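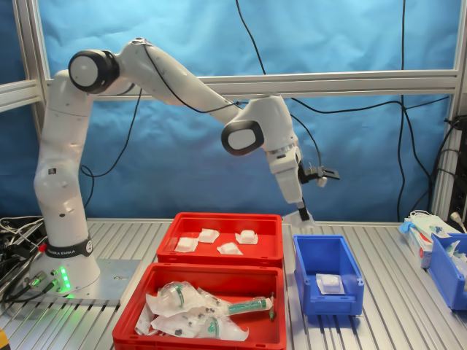
tollan_k replied:
I would stop recording by hand guiding before going any further. When you push the arm yourself, your forearm ends up in the wrist camera view, and the policy learns from images it will never see at run time.

gridnorth wrote:
Fair, but hand guiding gave me cleaner grasps. Packets are thin, and I can feel the fingers touch the bin floor. Over remote control I feel nothing and press too hard. For reference, the task is one packet from the red bin to the blue bin, then open and retreat. Syringes are a separate task and not in this set.

tollan_k wrote:
Then guide by hand, save the joint path, and replay it with nobody near the table. Record images on the replay only. Takes twice as long.

Prillis_user wrote:
Replay fails on soft packaging. The packet never sits the same way again, so you get an arm closing on air in a demo labeled good. We dropped it on Cocco after 57 episodes and went back to teleop with a 3D mouse.

tollan_k wrote:
Depends on the reset. Put it back by hand with care and most replays are fine. Throw out the rest.

Prillis_user wrote:
"With care" does not hold up over 314 episodes. I would sooner cap the downward speed near the bin floor and practice.

gridnorth wrote:
Tried the cap last night in Gundimico, set to 5 mm/s for the last stretch. Pressing is better. Episodes are longer and there is a lot of near-zero motion before the grasp — do you trim that?

Prillis_user wrote:
Trim pauses at the start and end. Leave the slow descent alone. Also check that your gripper command and gripper state are logged separately. Fida merged them until version 2.

gridnorth wrote:
They were merged. Re-exporting now.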